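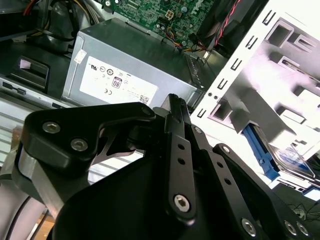

Gripper Upkeep on the PC Teardown Cell
Maintained by Hanane El Ouafi, Groloston bench

The gripper on this cell spends its working life inside desktop computer cases, reaching past power supplies and loose wiring. It complains about none of this, so you have to go looking for trouble. Do the check every 160 cycles, or whenever Gil-soo gives the arm a funny look.

You will need: hex keys, a lint-free cloth, medium threadlocker, a marker pen.

1. Park the arm clear of the case and lock out the cell. The stop button on the pendant is a suggestion. The lockout is a lockout.

2. Try each hex screw on the finger links by hand. If one turns, take it out, clean it, add one drop of threadlocker and put it back snug. One drop. Rostam once used more and we now own a very rigid spare.

3. Work the linkage open and closed. It should move evenly and both fingertips should arrive together. Grit in the pivots feels like chewing sand.

4. Wipe the ridged fingertips. Dust packs into the ridges and the grip goes vague, usually with something heavy in it.

5. Check the bracket screws and mark each head with the pen so you can spot drift next time.

6. Close on the test block 5 times at low force. If it slips once, go back to step 4.

7. Run program 747 with a scrap case before you put a real one in. Keep cables away from the links; they will find each other anyway.

Write it in the log. "Fine" is not an entry.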